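Siston Court Lets Trade Finance Claim Against Kjærgaard Bank Go Forward 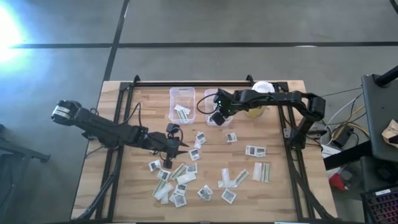
Bank denies it knew invoices were pledged twice

SISTON - Kjærgaard Bank must answer a claim that it kept paying out loans to a commodity broker after its own staff had raised questions about the broker's paperwork, a judge in Siston has decided. The bank denies any wrongdoing and says it was itself a victim of the broker, Tellow Trading, which stopped paying its creditors last year.

The written ruling was released on March 26, 2026. It does not decide whether the bank is liable. It rejects the bank's request to have the case thrown out at an early stage, and it sets a timetable for both sides to hand over documents.

The claim was brought by Priseo, a company that buys unpaid invoices from exporters at a discount and collects the full amount when they fall due. Priseo says it bought 366 invoices from Tellow Trading and later learned that 106 of them had already been pledged to Kjærgaard Bank as security for a credit line. Most of the invoices were for shipments of cooking oil, animal feed and fertilizer.

According to the claim, the bank had enough information to see that the same invoices were being used more than once. Priseo says the bank said nothing because it wanted its own loans repaid first. The money Priseo paid for the invoices went into an account that Tellow Trading held at Kjærgaard Bank, and part of it was then used to bring down the credit line.

"Our client paid in good faith for invoices it believed were free of other claims," Priseo's lawyer, Elínborg Hedegaard, said after the ruling. "The money went into the bank and a good deal of it stayed there. We want to see who approved that and what they had been told."

What the bank says

In a short statement, Kjærgaard Bank said it had followed its procedures and had no knowledge of the agreement between Tellow Trading and Priseo when the invoices were pledged. It said the account records show ordinary repayments by a customer that was, at that time, meeting its obligations.

"The bank did not take part in or assist any fraud," the statement said. "It has suffered losses of its own and has filed its claim in the Tellow Trading bankruptcy along with other creditors."

The bank's lawyers had argued that Priseo's complaint was really against Tellow Trading and should be settled in the bankruptcy case. They also said a bank has no general duty to warn other businesses about one of its customers, and that doing so could break the confidentiality rules that banks must follow.

The judge accepted that there is no general duty of that kind. But she wrote that Priseo's case is narrower. It says the bank received money that it knew, or had good reason to suspect, had been obtained by deception. Whether that is true is a question of evidence, the judge wrote, and it cannot be answered from the pleadings alone.

She did dismiss one part of the claim. Priseo had asked for damages for the loss of business it says it suffered after its own lenders learned of the Tellow Trading invoices and raised their rates. The judge found that this loss was too far removed from anything the bank was said to have done. Priseo may ask for permission to appeal on that point. Its lawyer said no decision had been made.

Internal messages

Much of the hearing, which was held in February, dealt with a set of internal bank messages that came out through the bankruptcy case. In one of them, an employee in the trade finance department asks why two invoices with different numbers describe the same cargo, the same vessel and the same delivery date. A colleague replies that the customer has explained it as a clerical error and that corrected copies are on the way.

Priseo says no corrected copies were ever received. The bank says the messages have been taken out of context and that the two invoices in question were removed from the pool of security within days. It also says the employee was asking a routine question of a kind that comes up with many customers.

The judge did not say which version she found more likely. She noted that the bank had not yet produced the rest of the messages and that they would have to be handed over, apart from any that contain legal advice. The bank must also turn over its credit reviews of Tellow Trading and the minutes of any meetings at which the credit line was extended.

Priseo has to produce documents as well. The bank wants to know what checks Priseo made before it bought the invoices, and whether it searched the public register of secured loans. Under the register's rules, a lender can record its interest in a company's unpaid invoices so that others are put on notice. Kjærgaard Bank says its interest was recorded. Priseo says the entry was made under an earlier name of the broker and did not come up in a search under the name Tellow Trading.

That point may turn out to be important at trial. If the entry was valid, the bank could argue that Priseo should have known about the earlier pledge and has only itself to blame for the loss. If it was not, Priseo may be able to claim that its own rights to the invoices come first. The judge said she would need expert evidence on how the register's search system handled changes of name.

How the broker failed

Tellow Trading operated out of a small office near the port in Siston. It arranged sales between producers and buyers, and it borrowed against the invoices to cover the weeks between shipment and payment. For several years the business grew and its accounts were filed on time.

The trouble came when a buyer refused to pay for a cargo it said it had never ordered. Priseo, which held the invoice, sent its own staff to check with other buyers on its list. Several of them said they had already paid and had sent the money to the account named on an earlier copy of the same invoice. Priseo then stopped buying from the broker, and Tellow Trading filed for bankruptcy five weeks later.

The court-appointed trustee has since reported that the broker's books cannot be relied on. Some invoices were real and were used more than once, the trustee found, while others appear to relate to sales that did not take place. The trustee has not reached a view on who was responsible. No criminal charges have been filed, and the former directors have denied through their own lawyers that they intended to mislead anyone.

Unsecured creditors have been told to expect little. The trustee has received over 1000 separate claims and objections, many of them from small suppliers and haulage firms, and sorting them is expected to take up most of the year. A first payment to creditors will not be made until the dispute over the pledged invoices is settled, either by the court or by agreement.

Next steps

Both sides have been ordered to complete the exchange of documents before the summer recess. Witness statements will follow, and the court will then hold another hearing to decide how long the trial should last. The judge said she did not expect it to begin this year.

She also encouraged the parties to consider mediation, and said the cost of a full trial could be out of proportion to the sums that remain in dispute. Kjærgaard Bank said it was open to talks but saw no basis for paying any of the claim. Hedegaard said Priseo would look at any serious offer – but that it wanted to see the bank's documents first.

The bank was ordered to pay most of Priseo's legal costs for the February hearing. The amount will be set later if the two sides cannot agree on it.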